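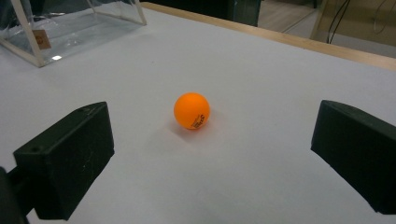 Orange balls to replace white at Hurov league, and players want to know why

The Hurov table tennis league will switch to orange balls for all its matches from June, according to a notice sent to clubs on 31/12/2025. White balls will still be allowed in practice but won't count in anything that goes on the league table.

The league says orange is easier to see. That may well be so in some halls. Whether it is so in all of them, and whether it is worth making every club buy new stock, is a question the notice doesn't spend much time on.

The case for the change rests on a trial held at the Nillovik hall, where six evenings of matches were played with orange balls and players were asked afterwards what they thought. The league reports that "a clear majority" liked them. It has not said how many people were asked, what the other answers were, or whether anyone played the same evenings with white balls so that the two could be compared.

Nillovik is also an odd place to test it. The hall has pale walls and white tables, and a white ball on a white table top is about as hard to pick out as you could make it. An orange one shows up at once against that, and even leaves a bit of its colour on the surface where it rests. Most clubs in the league play on blue or green tables, where white has never caused much trouble.

Duygu Bozkurt, who runs the fixtures for the league, said the trial was never meant to be scientific. "We asked people who play every week, and they told us they could follow the ball better," she said. "Several of our older members have struggled for years. I don't think we need a laboratory to act on that."

She accepted that table colour could make a difference but said the league wanted a single rule. "If we let each hall choose, we'll have teams turning up with the wrong balls and arguing before they've even warmed up."

Hatice Coşkun, captain of the Avcı club, isn't convinced. Her club bought 900 white balls last season at a bulk price and has most of them left. "They'll do for training, fine, but then you train with one colour and play your matches with another," she said. "If colour matters as much as they say it does, that's a daft way to prepare."

Coşkun also wonders about shirts. Avcı play in orange, and under the usual sort of rule a player's shirt shouldn't be the same colour as the ball. The notice says nothing on the point. Bozkurt said it would be "looked at" before June -- she would not say whether the league would help with the cost of a new kit.

Then there is the money. The league puts the price of the change at 1,290 for the first season, to be shared between the clubs, but that figure covers match balls only. Clubs that want to practise with the same colour will pay for those themselves. The smallest club, Gunar, has one table and plays in a school dining room, and it will be charged the same share as everyone else.

The balls themselves should make no difference to play. The size and weight are the same as before, and the league says it will accept any make that meets its current standard. Some players insist that orange balls bounce lower or break sooner. They offered the same sort of proof as the league did, namely that it felt that way to them.

Clubs have been invited to send in comments, though the notice describes the switch as settled and gives no closing date for replies. Any club with more than 100 unused white balls can ask to have its first payment put back until the autumn. Avcı have already applied.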